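Undel dye bath, red wool — shade drift
1 Aug 2020

Picked this up again after leaving it since December. The question is still why the second and third baths come out duller than the first when the recipe card says they should match. Renata thinks it is the water. I think it is the acid going in too early, but I have no proof.

Set up two pots on the Zandstead burners, same batch of wool, 400 g in each, wetted out overnight. Pot A got tap water. Pot B got the filtered water Tane left in the back. Dye stock was mixed fresh this morning from the new tub. The old tub had caked around the lid and I did not trust the weights we were getting from it.
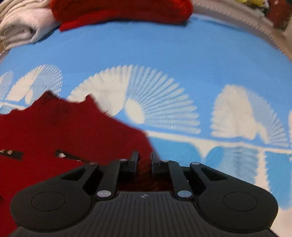 Vinegar went into both pots at 12 minutes, later than the card says. Brought them up slowly. A cleared first. B still had color in the liquor when A looked like plain water, so I gave B the extra time and wrote the difference on the tag. Did not stir much. Last time Prodromos stirred the whole way through and we got felting at the ends — see his note in the other book.

Scale reads 402 with the 400 weight on it. It did the same in the winter. I have not corrected for it in the numbers here, so anyone copying these should know that. Pantelis has the Priser scale at his bench and says we can borrow it.

Skeins rinsed and hung in the shade by the door. Will not judge the color until they have dried all the way. Wet reds fool me every time. 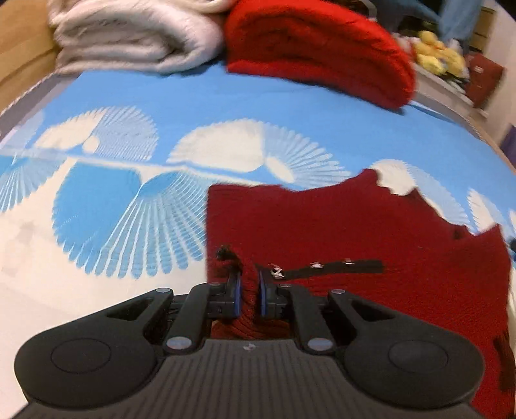

Rub test still to do on both, white cotton, dry and then damp. Remedios wants a wash test too, with the Ding soap, as that is what she uses at home and she had bleeding onto a collar. Cut the samples long enough this time to keep an unwashed end.

If A and B match once dry, the water is out of it and I will run the early vinegar against the late one. Need more wool before then. Also need to label the jars on the lower shelf, two of them have lost their tape.

Last updated: 1 entry, R. Villalba to add water readings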